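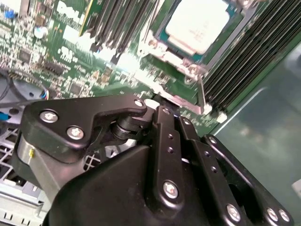 Alte Bürorechner: Zerlegen oder weitergeben?

In der Werkstatt von Flivum stehen zurzeit 18 ausgemusterte Desktop-Rechner. Bis September soll für jedes Gerät feststehen, ob es wieder eingesetzt wird oder als Teilespender dient. Die Gehäuse werden dafür liegend auf dem Arbeitstisch geöffnet, mit der offenen Seite nach oben. So kommt man an Hauptplatine, Netzteil und Laufwerkskäfig heran, ohne das Gerät zu drehen. Fehlt der Prozessor, wird der Sockel vor Staub geschützt und das Gerät auf der Liste entsprechend vermerkt. 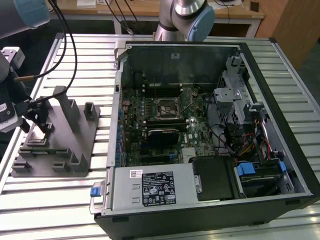

Was aufgehoben wird

Speicherriegel, Grafikkarten und Laufwerkshalter kommen beschriftet ins Regal. Netzteile bleiben im Gehäuse und werden nicht geöffnet. Kabel bitte nicht abschneiden, auch wenn der Stecker klemmt. Festplatten gehen zum Löschen an Davoud Hashemi und werden erst danach wieder ausgegeben.
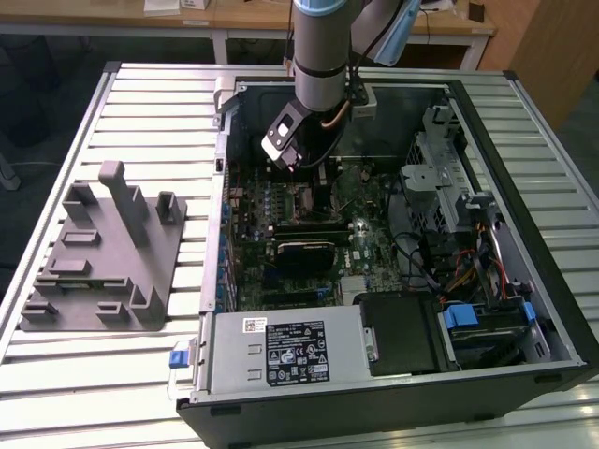 Tahmineh Kordestani: Bitte auch die blauen Kunststoffteile der Laufwerkshalterungen aufheben. Mir fehlen vier davon, und einzeln bekommt man sie kaum noch.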